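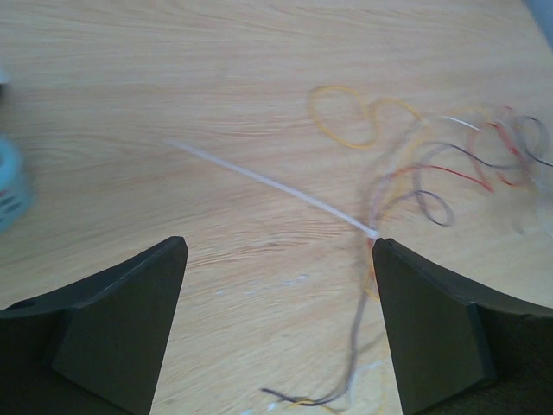

By Ebony Costigan | Tuesday, May 3, 2022 | 14 shares | 3 comments

Skaneo is a regional fixed wireless internet provider. Serves the Plosley valley and the hill towns north of it. Sells home broadband over rooftop antennas, plus a small business line and wholesale backhaul. Not to be confused with Skaneo Cable, an older TV company that used the same name and shut down before the present firm was set up.

Background

Plosley had one phone company for decades, and DSL lines that slowed badly past the edge of town. Cable stopped at the river. Farms and houses on the Pluden side mostly used satellite or nothing. Wulan Sembiring, a network engineer who had worked on microwave links, put a radio on a grain elevator and began selling service to the houses that could see it. The company was registered the following August.

Growth was slow at first. Each new tower needed a lease, power and a clear path back to the Plosley office, and the lease talks took longer than the building. The Pluden ridge site changed this. It covers most of the lower valley and still carries more traffic then any other site on the network.

Network

Traffic leaves the valley on leased fiber from Plosley. From there licensed microwave links feed the ridge site and a ring of smaller towers. The last hop to the customer is unlicensed 5 GHz in most places. Newer sectors use CBRS spectrum in the 3.5 GHz band — better through light tree cover, slower to set up, costlier radios.

Customers get an outdoor antenna, a power injector and a router. Line of sight is checked before the install. Heavy woods are still a problem, and addresses in the Ngui hollow are often turned down.

Plans

There are 3 home plans. No data caps on any of them. The company drops speeds on the lowest plan during evening busy hours and says so on the order form. Contract length was two years at the start, later month to month with an install fee. Business plans add a static address and a faster repair promise.

Subscribers

Skaneo passed 800 subscribers after its first full year on the ridge. The last count it gave out was 3053, homes and businesses together. Churn figures are not published. An early plan to stop taking orders at 3000 until a second fiber route was leased was dropped when the route came in ahead of schedule.

Ngui dispute

The best known fight was over a tower at Ngui. Residents objected to the height and to the access road, which crossed a shared driveway. The county approved a shorter mast on the condition that the road be moved. Skaneo agreed, then found the shorter mast could not see the ridge. A relay was added on a water tank instead. Service there started late and remains slower than in the rest of the footprint.

Competition

The phone company has since run fiber to parts of central Plosley, and Skaneo no longer advertises inside those streets. Mobile carriers sell home internet over LTE on the main road. Coverage falls off quickly once you leave it. Satellite is the usual alternative in the hills.

Some local buisnesses keep Skaneo as a backup line alongside fiber.

See also: fixed wireless access, rural broadband, microwave backhaul

Contact | Copyright 2022 | Back to top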